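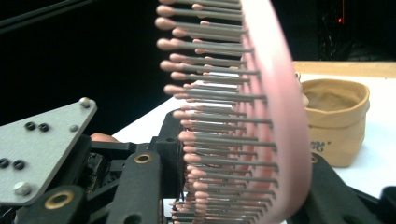
Démêler sans tirer : les promesses de Cuvside à l'épreuve

Par Violeta Toledo — 2024-01-07

La marque Cuvside lance en France sa brosse plate « sans douleur », vendue 20 euros, et promet une chevelure démêlée en 2 minutes. L'argument est connu. Il figurait déjà, à peu de chose près, sur les emballages de Vudumix en juillet dernier.

À l'appui, le fabricant cite une enquête menée auprès de 386 clientes, qui se disent en large majorité « satisfaites ou très satisfaites ». Interrogées par qui, sur quels cheveux, après combien d'utilisations ? Le dossier de presse ne le précise pas. Les participantes avaient toutes reçu leur brosse gratuitement, une information reléguée en note de bas de page.

« Des picots terminés par une petite boule, on en fait depuis très longtemps », rappelle Kamil Jireš, coiffeur à Nancy. Selon lui, l'embout arrondi ménage le cuir chevelu, à condition de rester en place. Quand il se détache, la pointe gratte. Il conseille de commencer par les longueurs et de remonter peu à peu vers la racine, quel que soit le modèle — un geste qui compte plus à ses yeux que la marque inscrite sur le manche.

Reste la question du nettoyage, absente de la publicité. Entre des rangées de picots serrées, les cheveux morts et les résidus de laque s'accumulent vite. Cuvside recommande un lavage hebdomadaire à l'eau tiède et vend pour cela un peigne de nettoyage, non compris dans le prix.

Contacté, Tomos Hopkin, responsable commercial de la marque, assure que des tests « plus complets » seront publiés. Il n'a pas donné de date. Les brosses, elles, sont déjà en rayon.

Contact | Mentions légales | © 2024 Tous droits réservés | Retour en haut de page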